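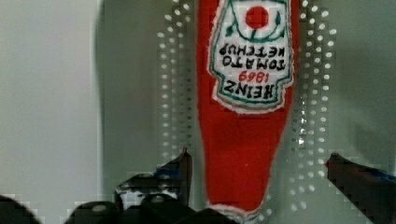
Reading a label is the subject of week 2 in our packaging course. A good label keeps its order of importance even when we meet it in a bad position. Take the toy ketchup bottle, hanging with its neck down: the word HEINZ is the largest, then come TOMATO KETCHUP and the small red numerals 1869. Please write down which word you read first – before you turn your page.

For the exercise, choose one bottle from your own kitchen and copy its label by hand. Use only two colours. Mark the name, the contents and the ornament, and give each a share of the surface in per cent.

Next we compare labels on red bottles. White on a strong red stays easy to find, also when the letters cannot be read.

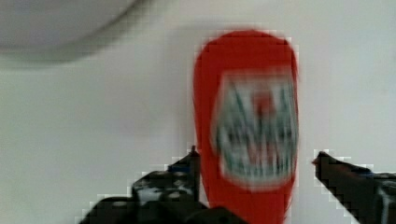

Catriona Farquharson asked whether the shape of the bottle should be counted as part of the label. I think yes, but only in your second drawing. Bring both drawings on Thu 6 January, with your name on the back.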